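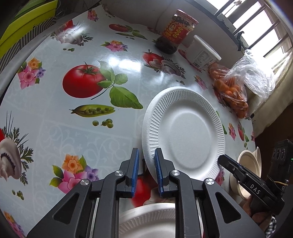 Figure 1. Hand tool with blue finger pads closed on the rim of a white foam plate. Second tool, marked DAS, at right.

Fleltwood hand tools: setup, upkeep and repair
Progress report to Pleder
Prepared by Irena Rutkowska. Bench work by Mwanaisha Kioko.
29 Sep 2018

1. Scope

The report covers the pair of hand-held gripper tools funded under the Fleltwood work package. It deals with finger pads, linkage, trigger, camera module and the daily checks. Analysis of the recorded sessions is reported separately by the Cilholm group and is left out, except where a fault in a tool affected a recording.

The last report, in March, listed three open items: pad wear, play in the left linkage of tool A, and loss of sync between the two camera modules. The first two are closed. The third is reduced but still open.

2. Present state

Both tools are in service. Tool A was stripped and rebuilt once in the period. Tool B was not opened beyond the pad screws. Since March the two tools have logged 2731 recorded episodes, of which 2052 passed the checks at Cilholm and were accepted. Most of the rejected episodes come from the first part of the period, before the pad change described in section 3, and from one run of sessions in which the clock fault in section 5 was present and went unnoticed until upload.

Table-top work with light household items makes up most of the sessions. Foam plates are the hardest of these on the setup. They weigh very little, the rim dents easily, and a small difference in closing force between the jaws shows up as a twist of the plate. For this reason a foam plate is now used as the test piece after any work on the jaws.

3. Finger pads

The original pads were a hard black compound glued straight to the jaw plate. They slipped on glazed bowls and marked foam. Replacing one meant scraping off the old glue, and the jaw face was never quite flat afterwards.

The blue rubber pads now fitted are softer and are held by a backing strip with two screws from behind. A full change on one tool can be done between sessions without taking the jaw off its arm. The points to watch are as follows.

The backing strip must sit fully down in its slot before the screws are tightened. If it rides up at one end the pad face is no longer parallel to its partner and the grip is made on one edge only.

Screws are to be done up by hand with the short driver. Mwanaisha found that over-tightening pulls the rubber into a slight hollow in the middle, which is hard to see and easy to feel with a straight edge.

Pads are wiped with a damp cloth at the end of each day and left open to dry. Solvent wipes are not to be used. One pair was lost to them in April and had gone tacky by the next morning.

Pads are changed as a pair, never singly. A new pad against a worn one gives an offset at the closing point, and the jaw opening read from the encoder is then wrong by the difference in thickness.

4. Linkage

The jaws are carried on angled arms turning on round-headed pivot screws. In March tool A had side play at the left jaw that could be felt by hand. On stripping, the lower left pivot was found to have worn its bush oval. The screw itself was sound and was put back.

All the bushes on tool A were replaced from the spares made at Urio. The first batch was tight on the screws and had to be eased with a reamer, after which the arms dropped freely under their own weight, as they should. The drawing has been corrected so that the next batch can be fitted as made.

Thread lock is applied sparingly to the last few turns only. Excess had run into one of the old bushes and was the likely start of the wear. The instruction sheet kept with the tools now says so.

After reassembly the jaws are closed on a feeler strip at the tip and again at the root of the pads. The drag should feel the same in both places. If it does not, the arm on the slack side is loosened and reset before anything else is adjusted. The trigger return spring was also replaced on tool A. It had not failed, but the old one was weaker than that on tool B and the operator working with both hands noticed the difference.

5. Camera modules

Each tool carries its module on a bracket above the gripper body. The brackets have given no trouble. The fixing screws are checked at the start of each day, and a paint mark across screw head and bracket shows any movement.

Lenses are cleaned with a dry blower first and a cloth only if needed. Glare is a continuing nuisance at tables close to a window, above all where the cloth has a glossy finish. Lowering the exposure limit brings back some detail in the bright patch at the cost of darker shadows under the jaws. The present setting is a compromise and is kept the same on both tools, so that recordings match.

The sync fault shows itself as a slow drift between the two clocks over a long session. A restart clears it. Working practice is now to restart both modules every 30 minutes and to open each block with a single sharp closing of the jaws on both tools together, which gives a mark that can be lined up later. With this in place the drift stays small enough for Cilholm to accept. The cause is still thought to lie in the module firmware. A revised version is promised but no delivery date has been given.

6. Daily check as now used

Wipe pads, look for cuts at the edges.
Open and close each tool fully. Listen for grating at the pivots.
Check paint marks on bracket screws.
Blow dust off lenses.
Power up both modules and wait for the indicator light on each.
Zero the encoder with the jaws shut on nothing.
Lift a foam plate by the rim with each tool in turn. Reject the setup if the plate twists or the rim is dented.
Enter result and initials in the log.

The zero step was at first done after the plate test. It was moved ahead of it in July when a badly zeroed tool passed the plate test and then gave false openings for a whole morning.

7. Spares and spending

Held in stock: 2 pairs of pads, one full set of bushes, one trigger spring. No spare camera module is held. Loss of a module would stop all two-handed work until a replacement arrived, and we ask that one be bought from the money left under the equipment heading. No increase in the total is requested.

8. Work for the next period

Fit the second set of bushes to tool B at its first strip-down, whether or not play is found.
Test the revised firmware on one tool before loading it on the other.
Try a matt hood over the lens group at the window table and compare recordings with and without it.
Record pad thickness at each change, so that a replacement interval can be set from measurement. At present pads are changed when the operator judges them worn, and the two regular operators do not agree on when that is.

Queries on sections 3 and 4 should go to Mwanaisha Kioko, all others to Irena Rutkowska.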